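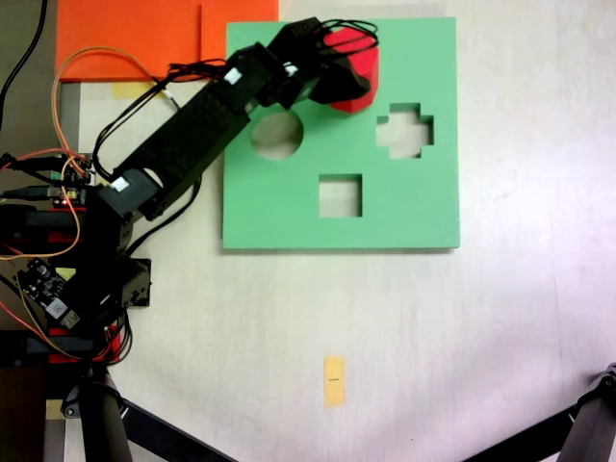 Figure 8.1 A gripper holding a red block above a green shape-sorter board.

Chapter 8
Compressed Air in the Shop

Terms to Know
Absolute pressure
Duty cycle
FRL unit
Gauge pressure
Pressure drop
Receiver
Standard cubic feet per minute (SCFM)

After studying this chapter, you will be able to:
Explain how a compressor stores energy in air and how a tool gets it back out.
Tell the difference between pressure and flow, and say which one a given complaint points to.
Read the air consumption figure for a tool and match it to a compressor.
Trace an air line from the receiver to the tool and name each part.
Carry out the daily checks on a small shop system.

Introduction

Chapter 7 dealt with electric hand tools, where the energy arrives through a cord or a battery and the motor sits in your hand. With an air tool the motor in your hand is very simple, often just a slotted rotor with a few sliding vanes, and most of the machinery that feeds it stands somewhere else. A mechanic who has used an impact wrench for years may never have looked closely at the compressor in the back room. When the wrench gets weak, the wrench is blamed. Often the fault is in the line.

This chapter starts at the compressor and works forward to the tool. Chapter 9 takes the tools themselves apart.

8.1 A Slow Afternoon at Kellwood

Kellwood is a truck body repair shop with 3 bays on one air system. In August the shop added a second dual-action sander, and Macario Ventura, who runs the paint prep bay, began to lose speed on his own sander in the middle of the afternoon. In the morning it ran well. By 2 p.m. it would slow under light hand pressure and leave swirl marks that had to be worked out again by hand.

He changed the vanes. He oiled the motor. He borrowed a sander from the next bay, and it did the same thing.

The gauge at the compressor read 111 psi every time anyone walked back to look. Kadir Öztürkmen, the shop foreman, then put a second gauge on a tee right at the inlet of the sander and had Ventura pull the trigger. With both sanders running, the needle at the tool fell well below the 90 psi that the sander's data plate called for. With one running, it held.

The pressure in the tank had been fine all along. The air could not get down the hose fast enough to keep up with two sanders. The main line had been sized for nail guns and a tire chuck, and the branch to the paint prep bay ended in a long coiled hose with a small bore. Two quick couplers had been added to it over the years to make it reach farther.

Keep this case in mind as you read. We will come back to it in Section 8.4, where you will work out the pressure drop for each part of the line.

8.2 Pressure and Flow

Pressure is how hard the air pushes. In the United States it is given in pounds per square inch, or psi. A shop gauge reads zero when it is open to the room, although the air in the room is itself at 14.7 psi at sea level. For this reason the reading is called gauge pressure (psig). Add 14.7 to it and you have absolute pressure (psia), the figure you need for any gas law calculation. In everyday shop talk, "psi" means gauge pressure, and this book follows that habit unless it says otherwise.

Flow is how much air moves past a point in a given time. It is given in cubic feet per minute, or CFM. A cubic foot of air at 90 psi holds far more air than a cubic foot at room pressure, so the number means little until everyone agrees on the conditions. Tool and compressor makers therefore state flow as the volume the air would take up at a standard temperature and pressure. This is written SCFM. When you compare two figures, make sure they are both in SCFM and that the compressor's figure is given at the pressure your tool needs.

A tool needs both. A brad nailer needs a good push but uses only a small gulp of air with each shot, and the receiver has time to recover between shots. A sander or die grinder runs for minutes at a time and draws air the whole while. A small compressor with a large receiver can run the nailer all day. Hooked to the grinder, it will start out strong and fade as the stored air is used up.

Pressure read with no air moving is called static pressure. Pressure read while the tool is running is called working pressure, or dynamic pressure. Only the second one tells you what the tool is getting. Öztürkmen's test at Kellwood was a working pressure test, and it took less time than changing the vanes.

8.3 Reading the Numbers on the Tool

Most data plates and manuals give an air inlet size, a maximum pressure, a free speed and an air consumption figure. Consumption causes the most trouble. Some makers give an average figure based on the tool being used for only part of each minute. Others give the figure for continuous running. The two can be very far apart for the same tool. Look in the small print for the words "average" or "continuous," or for a duty cycle given as a percentage.

To size a compressor for several tools:

1. List each tool that may be in use at the same time.
2. Write down its continuous consumption in SCFM at working pressure.
3. Multiply each figure by the share of the time the tool is really running.
4. Add the results.
5. Add an allowance for leaks and for tools bought later.

Be careful with step 3. If two sanders can run together, as they did at Kellwood, the line that feeds them must carry the full flow of both, whatever the average comes to. Averages size the compressor. Peak flow sizes the pipe.

Safety Note
Never go over the maximum pressure on the data plate to make up for a weak tool. The extra pressure will reach the tool in full whenever the rest of the line is idle. Shut off the air and bleed the hose before changing any bit, disc or socket.

Check Your Progress
What does a shop gauge read when it is open to the room?
Why does a nailer work well on a compressor that cannot run a grinder?
Where on the line should working pressure be measured?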